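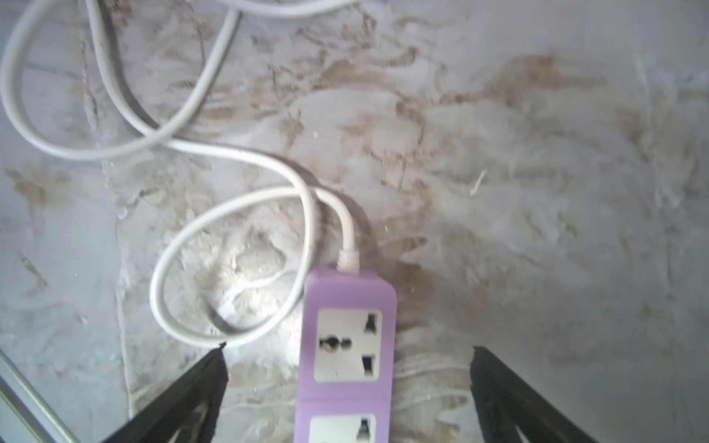
搬家后插座一直不够用，拖了大半年，这周总算把排插的事理顺了。

新租的房子在Skornport，老楼，客厅只有两个墙插，一个在门后，一个在沙发背面。门后那个离书桌太远，沙发背面那个每次用都得把沙发往外拖。五月刚搬进来的时候，我随手从旧箱子里翻出一个排插先顶着，结果线短了一截，只能悬在半空，走路总被绊到。

后来家里前前后后有了三个排插。一个白的，开关已经松了，按下去要歪一点才通电，这次直接扔掉。一个黑的，六个孔，孔距太密，插一个大块头的充电器就占掉旁边的位置，现在放在阳台，只接洗衣机旁边的小灯。剩下就是这个淡紫色的，白色插孔面，白线，多国标准的孔，圆脚、扁脚、斜脚都能插。

买它主要是为了孔型。我手头的电器来路很杂，台灯是国内带来的扁脚，电热水壶是在这边买的圆脚，以前全靠转换头，转换头又总是找不到。在Vasconcelos那家五金店看到它，标价315，嫌贵没买。过了一阵再去，降到199，就拿了。店里还有一款Darnix的，带USB口，线也粗一些，但是只有一种孔型，对我没用。颜色没得挑，只剩紫的。放在家里看习惯了也还行。

整理的时候我先把所有排插拔下来，线全部拉直，用半干的抹布从头擦到尾，再用干布擦一遍。插孔里的灰用软毛刷扫，不要用湿的东西往里捅。白线特别容易脏，靠近插头那一段最明显，用一点橡皮擦能擦掉大部分。擦完摊在地上晾着，顺便看看线皮有没有裂口、压痕。

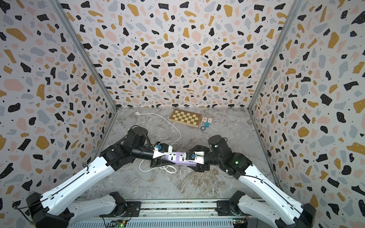
线太长的问题，我试过几种办法。最早是用扎带捆成一小把，很整齐，但是捆紧以后用久了会发热，热水壶一开，摸着就是温的。现在改成松松地绕大圈，每圈比手掌大，用魔术贴轻轻拢一下，不勒。多出来的线放在书桌后面靠墙的位置，不压在桌腿下面，也不塞到地毯底下。

另外给每个插头贴了标签，用的是Warum的纸胶带，手写两三个字：台灯、路由、显示器。以前要拔台灯，经常把路由器拔掉，重新连网又要等半天。胶带贴在靠近插头的线上，对折成小旗子，比贴在插头正面耐用。字要用油性笔写，水性笔第二天就蹭花了。

热水壶不再和别的东西共用排插，单独接到墙插上。那个墙插在沙发背面，所以沙发也跟着挪了位置，往窗户那边移了一点，后面留出一条能伸手进去的缝。这样一来，原来放沙发旁边的小边几没地方放了，暂时搁在走廊里。

书桌这边现在接的是台灯、显示器和路由器，都是功率不大的东西。排插放在桌面后沿，没有固定。本来想用双面胶粘在桌板下面，试了一下，插拔的时候容易带下来，算了。以后有空可能买个托架，还没量尺寸。

那一箱转换头也清了，留下两个放进出门用的包里，其余装袋收到柜子顶上。柜子顶上还有一个延长线盘，上一任租客留下的，线皮有点发硬，准备过几天问问楼下的回收点收不收。

2025-10-31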